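Filterkaffee braucht keine Waage

Seit September trinke ich im Büro wieder Filterkaffee von Hand, und seitdem bekomme ich Ratschläge. 30 Gramm Bohnen, Wasser in Etappen, Stoppuhr daneben. Ich halte das für übertrieben.
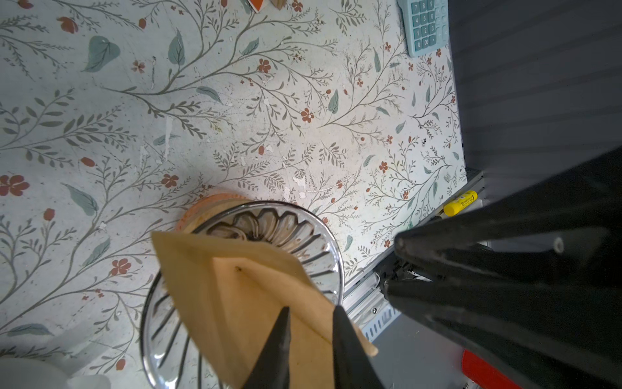

Handfilter aus Glas auf geblümtem Untergrund.

Der Handfilter war einmal das einfachste Gerät in der Küche. Heute verkauft Prakero dazu einen Kessel für 190 Euro, und wer ihn nicht hat, soll sich schämen. Der Kaffee aus meinem alten Emaillekessel schmeckt mir genauso.
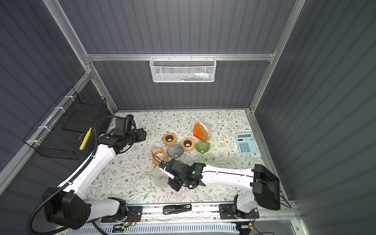 Dazu kommt die Sprache. Auf der Packung von Floswood stehen Bergamotte und Steinobst, ich schmecke Kaffee. Das ist kein Mangel – ich habe ja Kaffee gekauft. Ordentliche Bohnen, frisch gemahlen, machen den größten Unterschied. Beim Rest geht es oft ums Zubehör.
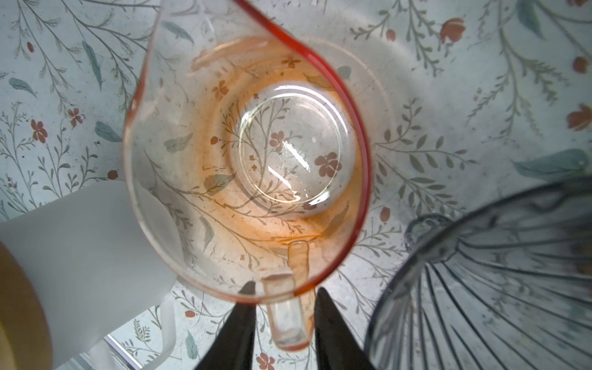 Wie viel Pulver nehme ich ohne Waage?
Einen gehäuften Löffel pro Tasse, und wenn es zu dünn wird, beim nächsten Mal etwas mehr.

Wer gern misst, soll messen. Mich stört nur, dass Anfänger glauben, sie müssten erst fast 60 Euro für eine Waage ausgeben. 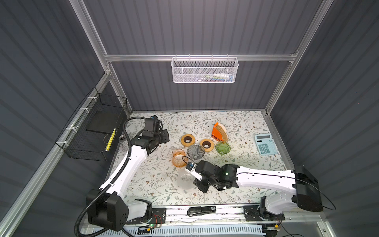 Was ich behalten würde

Eine Mühle, einen Filter und 5 Minuten Zeit am Morgen. Meine Mühle ist von Drumedar, sie ist laut und mahlt gut.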